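Household Fridge Habits and Food Waste
Harsh Malhotra and Ignacio Ibarra

3. Method

We looked at how often people open the fridge at home and whether that has anything to do with how much food gets thrown out. There were 20 households in the study, all in the Rawat student housing blocks. Each one kept a tally sheet near the kitchen door for the month of October, and wrote down every opening and what it was for. Sheets were collected at the end of the month. One household lost its first sheet and started a new one, so its early entries are missing.

We only accepted kitchens with a two-door upright fridge. Bar fridges were left out -- they hold too little to compare fairly.
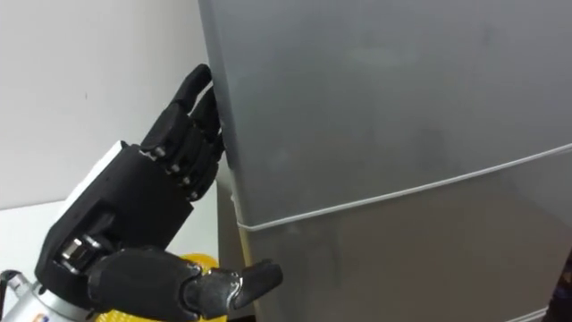 Altogether the sheets recorded 2,568 openings. The most common reason was getting milk or another drink, at 29 per cent. "Just looking" came second, which surprised us. Most of those entries were made in the evening after dinner.

Food waste was harder to measure. We asked people to weigh what they threw out, but not everyone did it each time. Of the 63 items that were properly weighed, leftovers and salad greens made up more than half. Households that wrote a shopping list threw out less, although the groups are too small to say much about the cause.

4. Problems with the data

Flatmates forgot to mark the sheet when they were in a rush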